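## 4. Where the Two Versions Part

We now turn to the part of the study we most looked forward to. Section 3 dealt with how the recordings were gathered and cleaned. In this section we ask a simple question: when a dance single comes out in two versions, one for radio and one for the road, at what point in the song do the two stop being the same?

Anyone who has stood beside a sound truck knows that the road mix is longer. It has more drums, more calls to the crowd, and a break that goes on until the truck reaches the next corner. Much less has been written about where those changes sit. Writers on carnival music often treat the road mix as a new piece of work, while many producers speak of it as the same song with the doors open. Both views turn out to have something going for them, and the way they fit together is a real pleasure to follow through the data.

### 4.1 Songs and pairs

The Wirix archive held 3912 recordings that met our rules on length and sound quality. Most of these were singles with only one version. Pairs were formed when a radio mix and a road mix shared a title, a lead singer and a season, and when both came from the same label or the same home studio. We left out live recordings, medleys, and any track on which a second singer had replaced the first. Medleys were the hardest to give up, as several of them are wonderful, but a song that turns into another song halfway through can't be lined up with anything.

The pairs came mainly from two carnival towns. Belmonte has a long season with its main parade in November, and its singles tend to come out in a steady stream over the months before. Evcombe has a short season, and most of its music arrives in one great rush. We expected the Evcombe road mixes to be simpler, given how little time there is to make them. They weren't, and we come back to this in 4.4.
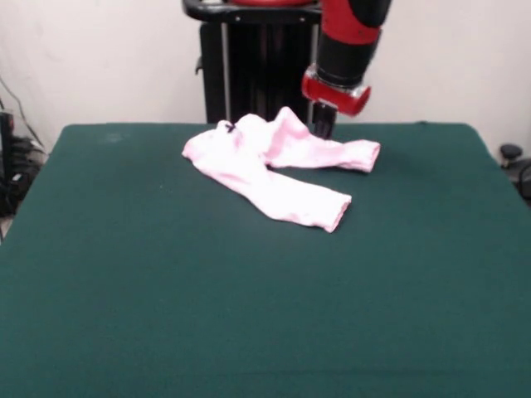

Lining up the pairs was done with Ireck, a beat-matching program that we adapted for the fast tempos in this music. Ireck listens for the kick drum and builds a grid from it, then slides one track along the other until the grids agree. With slower styles it can be left to run by itself. With carnival music it sometimes locks on to the off-beat iron and reports a tempo twice as fast as the one people dance to. We checked every such case by ear, and where two of us disagreed, we listened to the passage again together with the drums turned up.

For each pair we then marked the *parting point*. By this we mean the first bar in which the two versions differ for at least four bars in a row in rhythm, harmony or vocal line. A change in loudness alone doesn't count, and neither does a single shout laid over music that is otherwise the same. The parting point is given as a share of the length of the radio mix, so that short and long songs can be set side by side.

### 4.2 Three kinds of parting

The simplest kind is the *early part*. The road mix opens with its own drum passage, often built from whistles and iron, and the shared material only arrives once that is over. In these songs the parting point is at zero, and it's more useful to ask where the versions first meet. They usually meet at the first verse, though in a small group of Belmonte singles they don't meet until the chorus. Those are thrilling to hear back to back - the same hook lands in two quite different ways depending on what has led up to it.

The second kind is the *late part*. Both versions run together up to the end of the last chorus, at which point the radio mix fades or stops and the road mix carries on. The added section may be long, but nothing before it has been touched. These are the songs that best fit the producers' own account of one song with the doors open.

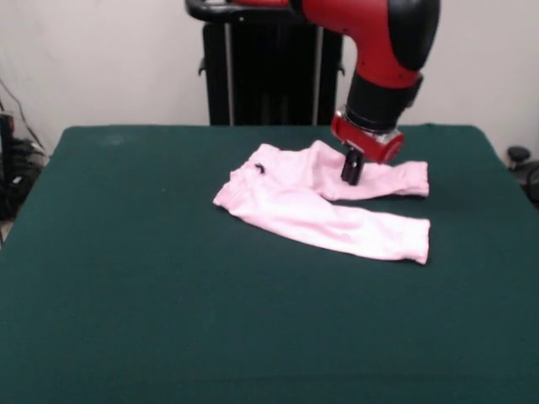
The third kind, the *middle part*, was the one we had not planned for, and it gave us the richest material in the whole study. Here the versions share an opening, usually an intro and one verse, and then go their own ways for good, each with its own break and its own ending. The pants in Figure 2 give a good sense of the shape: there is one waistband, slightly bunched, at the left, and from it two legs run off to the right, one lying above the other, each ending in its own cuff. Read the garment from left to right as time, and the waistband is the shared opening, the legs are the radio and road mixes, and the cuffs are the two endings. A late part would need a much longer stretch of shared cloth before the legs began. We found the comparison handy enough that we took to calling these songs "two-leggers" in our notes, and we use the word from here on.

A two-legger is harder to mark than the other kinds. The point where the versions split is seldom a clean cut. One may hold a chord for an extra bar while the other has already moved, or a backing vocal may carry over from the shared section into only one of the two. In such cases we took the first bar in which the bass lines differed. Bass turned out to be the steadiest guide we had, and we would suggest it to others who work with this kind of music.

### 4.3 Can listeners hear it?

A parting point found on a grid may mean little to a dancer. To test this, we invited 800 people from the two towns to hear short clips, each running across a parting point. They were asked to press a key when they felt the song "become the road version." Each clip was heard against a control clip taken from the radio mix of the same song.

The responses were a delight to work with. For late parts, people pressed soon after the split and agreed closely with one another. For two-leggers, the presses were more spread out, and a good number came *before* the marked bar. At first we took these for slips. On listening again, we found that many road mixes announce the split in advance, with a short drum pick-up or a drawn breath from the singer, and that people who knew the style were hearing those signs and acting on them. The early presses were far less common on the control clips, so plain eagerness can't account for all of them.

We also asked people whether they thought of the two versions as one song or two. Answers for late parts leaned strongly toward one. For two-leggers they were close to evenly divided, and roughly 50 people wrote in the comment box that it depended on which version they had heard first. Our clips weren't designed to test that idea, and it deserves a study of its own.

### 4.4 Short season, long songs

The Evcombe results go against what we had guessed. Two-leggers were more common there than in Belmonte, even though they ask for more studio work than a drum passage added at the end. One possible reason is that Evcombe producers often build both versions from the start, with the road mix planned before the first vocal is recorded. In Belmonte, where the season is long, a radio mix can be tried out first and a road section added once the single has caught on. Working that way would tend to produce late parts, and late parts are what we mostly found.

The archive can't settle the matter by itself. It gives release dates for singles but not for sessions, and a road mix released weeks after the radio mix may have been finished on the same night. Session files would help a great deal, and several home studios have already offered us theirs. Section 5 takes up the drum passages themselves, starting with the whistle patterns found in the Belmonte early parts.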